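Section 6. Setting up the hand-held gripper table for an open day

Revised Apr 30, 2026

Use this section when the gripper will be shown to visitors, either at the Stemgate demonstration room or at another site such as Illcombe. It covers the table, the power, the visitor run and the pack-up. Calibration is in Section 4 and is not repeated. If the unit has not been calibrated since it was last shipped, do that first.

6.1 Before you start

You need one gripper with its charger, one spare gripper, the Borkham task kit (blocks, cups, folded cloths), a laptop with Scanlon installed, and two people. One person runs the table. The other talks to the line and watches the laptop. A single operator can manage a group of school age or older for a short while, but plan on two.

Allow 30 minutes for a first set-up.

Check that the laptop has room for the day's recordings. If visitors will be recorded, put the consent sheets at the head of the line and not on the table.

6.2 Placing the table

1. Choose a table that visitors can walk all the way around. A round one works well for groups. Square tables tend to leave people stuck at the corners behind somebody taller.

2. Set the table at standing height for adults. For younger groups, lower it and take the chairs back at least one long step.

3. Wipe the top and let it dry.

4. Clear a working area on the side where visitors will stand. Chargers, cables and anything else not used in the task go to the far side.

5. Place the task objects inside the working area. Start with three. More can be added once the first few visitors have had a turn.

6. Put the spare gripper within the operator's reach.

Note: A window near the table is fine, but the exposure may shift when a visitor swings the tool toward it. Set exposure with the tool pointed at the tabletop, then lock it in Scanlon under Session > Camera.

6.3 Power and first start

1. Connect the charger at the wall, then at the gripper. Leave it until the charge light is steady.

2. Unplug the charger before handing the tool to anyone.

Caution: Do not let visitors use the gripper while it is charging. The cable is short and will pull the adapter off the table.

3. Hold the power button until the tool beeps twice.

4. Open Scanlon and select Demo. The tool should appear in the list. If it does not, see 6.6.

5. Open and close the fingers fully, three times. The bar on the laptop should travel from 0 to 1,000 and back without sticking. A reading that stops short at either end means the fingers need to be zeroed again (4.3).

6. Check that both yellow fingertips are seated and level with each other. Push on each one lightly. A tip that rocks must be replaced before visitors arrive.

Caution: Keep the vent slots in the housing clear. Do not put stickers or name labels over them, and do not wrap the housing in a cloth between groups. 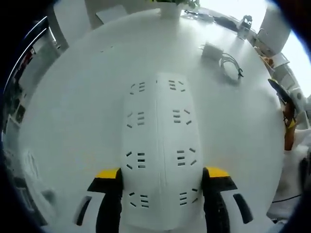

Illcombe wrote in after its February open day to say that step 6 was too easy to skip. The crew there had checked the tips once in the morning and not again, and by the afternoon one of them was loose and visitors were dropping the small cups. They asked for the check to be repeated at every change of group, with the fingers resting on the table so that both tips can be compared from overhead. They also asked for fewer cautions, since theirs was a calm crowd.

The tip check has been added to 6.4 as requested. The cautions stay.

6.4 Running a group

1. Check the fingertips as in 6.3, step 6. Repeat for every new group.

2. Show the task once yourself, slowly, without talking. Then show it again and explain.

3. Hand over the tool with the fingers pointing down and away from the visitor.

4. Press Record on the laptop – or have your partner press it – when the visitor is ready.

5. Let the visitor finish even if the task goes badly. Dropped blocks are useful recordings and can be marked as such afterward.

6. Press Stop, take the tool back, and reset the objects.

Note: Visitors often ask how many recordings it takes before an arm can do the task alone. It depends on the task. For the block-and-cup task in the Borkham kit, we tell them more than 1,000.

If the line gets long, drop to one try per person. At the last Stemgate open day 63 visitors had a turn, all on that basis.

6.5 Breaks

Switch the tool off if it will sit for longer than a few minutes. Lay it flat, well in from the rim of the table. Do not stand it on its fingertips. If the housing feels warm, swap to the spare and leave the first one off until the next group.

6.6 If something goes wrong

Tool not in the Scanlon list: turn it off, wait for the light to go out, turn it on again. Restart Scanlon only if this fails twice.

Fingers feel stiff: look for cloth threads at the base of each finger. Remove with tweezers, tool off.

Recording is dark: exposure was locked while the tool faced a window. Unlock, point at the table, lock again.

Recording stops by itself: the laptop is full or has gone to sleep. Set sleep to Never for the day.

6.7 Packing up

1. Turn off both grippers and remove the fingertips. Tips go in the small bag.

2. Coil the charger cable loosely. Do not wind it around the adapter.

3. Count the Borkham kit back in against the card in the lid.

4. Copy the recordings before the laptop leaves the site.

5. Return signed consent sheets to Stemgate with the laptop, in the same case.

For set-up on a stage or with a projector, go to Section 7.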